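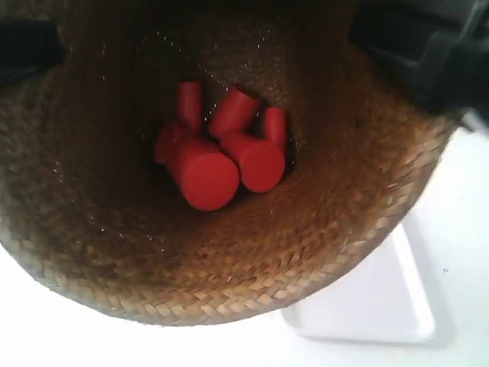
Shipping price wrong for baskets after update of the Zelenák module

Opened: 17/03/2025
Product: Luvance shop system, self-hosted
Shop: Ondilel, home goods, Sunduria
Priority: high
Status: solved, one point still open

Dear support team,

I write about the shipping calculation in our shop. We use the Luvance shop system together with the Zelenák courier module. We have 628 products in the catalog, and for 212 of them the customer sees a wrong shipping price in the cart. All of the wrong ones are in the categories Baskets, Hats and Bowls. Products in other categories, for example candles and towels, have the correct price.

The price is too high, sometimes by more than double. For a medium basket the customer should pay the rate for parcel size M, but the cart shows the rate for size XL. I have noticed it because one customer wrote us a very polite letter asking if we send the basket by airplane.

What I have already tried:

I cleared the shop cache and the browser cache. No change.
I switched off the discount module and the gift wrap module. No change.
I entered the API key of Zelenák again and tested the connection. The test is green.
I made a new test product in the category Towels with exactly the same length, width, height and weight as the basket. The price is correct!
I moved this test product to the category Baskets. The price is wrong.

So I think the category has an influence, but I do not find where.
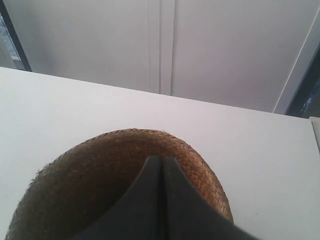 Round woven goods, detail of the braid.

Reply from support, first level

Thank you for the detailed report. Please send us the version number of the courier module, the export of your parcel rules, and the shipping log with debug mode switched on. Please also confirm whether the products concerned use the "Nested packing" option.

Reply from the shop

The module shows version 4.2 in the overview, but in the footer of its settings page it is still written 4.1. I do not know which one I should believe. The export of the rules and the log are attached. The log has 1,674 lines, I am sorry for this, the debug mode writes very much.

We do not use "Nested packing" for any product. We tried it in February for two days and then switched it off again, as our packing table is small and we prefer to pack every piece alone.

In the log I have seen this text many times:

parcel_rule: shape=round, using diameter for L and W
parcel_rule: diameter missing, fallback 120 cm

I never entered a shape. In the product form there is no field for it, or I cannot see it.

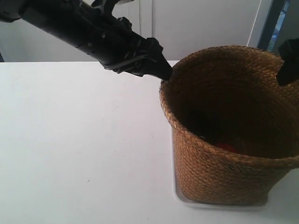

Woven basket on the white tabletop.

Reply from support, second level

We can reproduce the problem. Version 4.2 introduces a field called "Shape", and it is set at the level of the category. When "Nested packing" was active in your shop, the module marked some categories as round. Switching the option off does not remove the mark. In 4.1 the mark was ignored, in 4.2 it is read. The diameter is empty for your products, and the module then takes the maximum value.

The two different version numbers come from an update which did not finish completely. Please do these steps in this order:

1. Make a backup of the database.
2. Put the shop in maintenance mode.
3. Install the courier module 4.2 again over the existing one.
4. Open Catalog, Categories, Advanced, and set Shape to "Box" for the three categories.
5. Run "Rebuild parcel rules" and wait until the green message comes.
6. Clear the cache and leave maintenance mode.

Reply from the shop

I did steps 1 to 3 without difficulty. The footer now also says 4.2.

In step 4 the tab "Advanced" was not there. I looked for it a long time. Our account had the role "Shop manager", and the tab is only visible for the role "Owner". Maybe you can write this in the manual, in the chapter about the courier module. 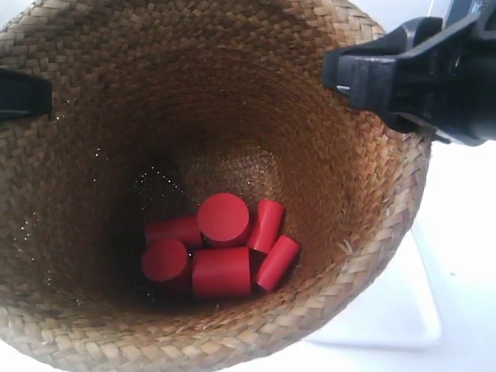 After I logged in as Owner, I could set the shape for Baskets and Bowls. For Hats the change was saved only at the second try; the first time the page came back with "Round" again and without any error message. The rebuild of the rules took around 43 minutes. In this time the progress bar stayed at zero, so other users should be patient and not close the window.

Then I checked in the cart with a small basket, a large basket, a hat and a bowl, each one alone and also all together. The single prices agree with the Zelenák price list. The combined parcel is also correct.

Open point: the orders which were paid with the wrong price. Is there a report that shows the difference for each order, or must I compare them by hand with the price list?

Reply from support, second level

We are glad that the prices are correct now. There is no ready report, but you can export the orders with the column "shipping_rule" and filter for "fallback". Every line with this word was calculated with the wrong diameter. The refund of the difference must be made in each order under Payments, Partial refund. The missing error message for the category Hats is passed to development. The ticket stays open until you confirm the export.

Reply from the shop

The export works and the filter finds the orders. I have started with the refunds. Please leave the ticket open until I am finished with them, and please send me a message when the manual is changed.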